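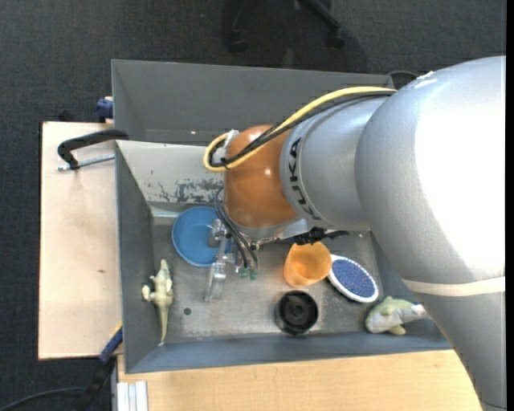

Chapter 7
Safe Practice in Robotic Bin Picking

After studying this chapter, the reader should be able to:
state the difference between a robot and a robot cell;
identify the hazards that arise at the bin, the gripper and the cable bundle;
prepare a short risk assessment for a picking station that handles mixed objects;
explain when an assessment must be repeated.

7.1 Introduction

A robot arm delivered by its manufacturer is an incomplete machine. It becomes complete when a gripper is fitted, a program is loaded and the arm is given something to do. For this reason, standards for industrial robots treat the arm and the finished installation separately, and the duties of the company that builds the cell are distinct from those of the company that built the arm. Students often begin with the data sheet of the arm. The assessment should begin with the task.

Bin picking illustrates the point well. The objects may be light and harmless in themselves: a plastic cup, a bowl, a soft toy. The arm that lifts them may be heavy enough to crush a hand against the wall of the bin. The softness of the load has no bearing on the force available at the wrist.

7.2 The Bin as Part of the Cell

Bins are frequently left out of the drawings because they are regarded as supplies. In this book they are treated as fixtures. A bin that shifts by a few millimeters changes the clearance between finger and wall, and a program that was safe in the morning may produce a collision later in the day. Bins should be clamped or bolted, and the clamps included in the routine inspection. Cables and hoses that travel with the wrist should be secured so that they cannot catch on a bin corner or a clamp handle at any point in the reach of the arm.

7.3 Case Material

The exercises refer to a study cell at the Istia works of Rüegg, in which the Binow picking program was run for 1753 cycles. Of these, 827 were performed at reduced speed with a person at the enabling device. The record lists 2 protective stops, both caused by contact between the gripper and a bin wall. Before reading Section 7.4, review the definitions of protective stop and emergency stop in Chapter 2.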